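Visit report: records and retention at Niris

Kavitha Reddy and I spent a morning in June at the Niris office in Pesten. Niris administers four private credit funds for Pisharody and keeps the books and records of its management company. The purpose was to see how expense allocation files are stored before our own move to the same system, Lillelura.

Arrival and scope

We started at 9.30 with Divya Rai, head of fund operations. The scope was agreed beforehand: broken-deal costs, travel and shared legal fees. Valuation files were excluded, as was anything held by the depositary. 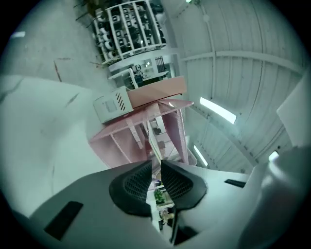 Expense allocation

Each invoice is logged on receipt and given a code for the manager, a single fund or a split. Splits need a written basis – committed capital, invested capital or time spent – and the second approver cannot release payment while that field is blank. In the last financial year 1244 invoices went through, of which 173 were split. Kavitha asked for the basis on a legal fee shared by two funds. It came up with the engagement letter and the clause in the partnership agreement attached.

The weak point is recoding. When an invoice moves from fund to manager, the old code is kept but the reason is free text. Entries ranged from a full paragraph to "as discussed".

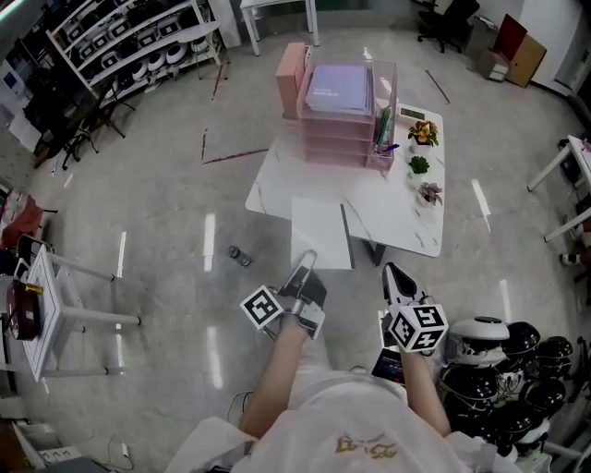

Divya Rai accepted this and said a fixed list of reasons is planned, with a note still required for anything over the approval limit. We would want the same list from the first day, as changing it later means mapping old entries by hand.

Retention

Records are held for seven years from the end of the fund's life, not from the date of the invoice. Side letters sit in a separate store with tighter access, and 49 are indexed by clause type. 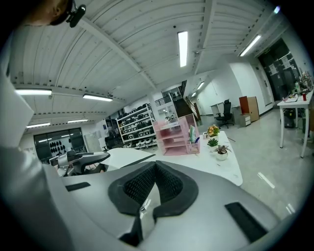
Search by clause worked well for fee discounts and less well for excuse rights, where older letters use different wording. Deletion needs two sign-offs and is run once a quarter.

Points to follow up

Sample export of the audit log, with user names shown.
Cost of migrating closed funds.
Whether read-only access for auditors counts towards the licence limit.

Kavitha has the export request in hand.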